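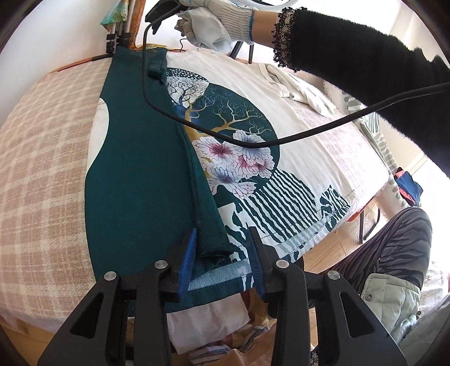 Dark green and cream print, one side folded in.

Gultia Neighbors Board > Town & Money > Job training grant, where is it going?

bschumacher
Posted 2022-11-03

The county posted the award list for the job training grant. Vornlow gets the largest share, Idahosa gets the next one down, and we get enough for 22 places at the Drotow center. Gultia had 358 people sign up for the interest list in May. I was one of the people handing out the forms, so I know how many of those names were serious.

I'd like to know how the split was decided. If anyone was at the meeting or has read the full packet, please post what you know. I have only seen the two-page summary.

-- Barrett Schumacher

millroad_pat
The packet is on the county site under "Workforce," then "Awards." It goes by open job postings per town, not by how many people signed up. Vornlow has the warehouses, so Vornlow has the postings.

bschumacher
Thanks. That seems backward to me. People in Gultia would drive to Vornlow for those jobs if they had the forklift card. The training should be where the people are.

tomk_idahosa
I don't agree. The last round put the money where the sign-ups were and half the seats in the welding class were empty by the second month. A sign-up form costs nothing to fill out. Employers in Vornlow said they would interview every person who finishes, and that's worth more than a long list.

quietlane
Half the seats were empty because the class started at 2 in the afternoon. Anyone who already has a job can't make that. My brother-in-law dropped it for that reason and he wanted the certificate badly.

tomk_idahosa
Fair point on the hours. I still think tying it to real openings is right.

kieu_vi
I was at the meeting. A few things that aren't in the summary:

The 22 places at Drotow are for the first intake only. There is a second intake in spring, but the number depends on how many finish the first.

Each person gets up to $3,000 toward fees. It goes to the training provider directly. It doesn't cover gas or child care.

You have to live in the county, but you do not have to live in the town where the class is held. So a Gultia resident can apply for a Vornlow seat. The clerk said this twice and it still didn't make it into the handout.

I do clothing alterations from home and I'm applying for the bookkeeping course, so I read the rules pretty closely.

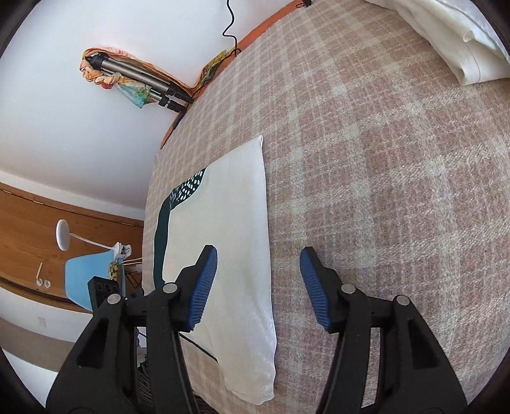 Off-white and green piece on the plaid blanket.

Kiều Vi

bschumacher
That helps a lot, thank you. So the total number of seats matters more than the town split. Do you know what the total is?

kieu_vi
100 across the three towns for the first intake.

millroad_pat
Matches the packet. Page with the table, near the back.

bschumacher
So 100 seats, and we had 358 names from Gultia alone. I'm less upset about the split now and more upset about the size of it.

old_ferry
What about the bus? The last one from Vornlow leaves before evening classes let out. You can tell people they're free to apply over there, but if they don't drive they can't go. This came up with the nursing aide program and nothing was done.

tomk_idahosa
The transit office is a separate budget. You won't get that fixed through this grant.

old_ferry
I know it's a separate budget. I'm saying the people who wrote the grant could have picked up the phone.

quietlane
Agree with ferry. One later bus on class nights would do more for Gultia than a few extra seats.

tomk_idahosa
Then write to transit. I'd sign it. I use that line too when my truck is in the shop.

bschumacher
I'll draft something and put it up in this thread. If you ride that route, send me a message with the stop you use and what time you'd need to get home. Short is fine.

kieu_vi
Please put the class times in the letter. Vornlow evening classes end at 9:15. Drotow ends at 8:30.

millroad_pat
Does anybody know if the forklift course takes people without a license? My son is 18 and hasn't got his yet.

kieu_vi
The form asks for a photo ID. It didn't say driver's license. I would call Drotow and check before he fills it out.

millroad_pat
Will do. Thanks.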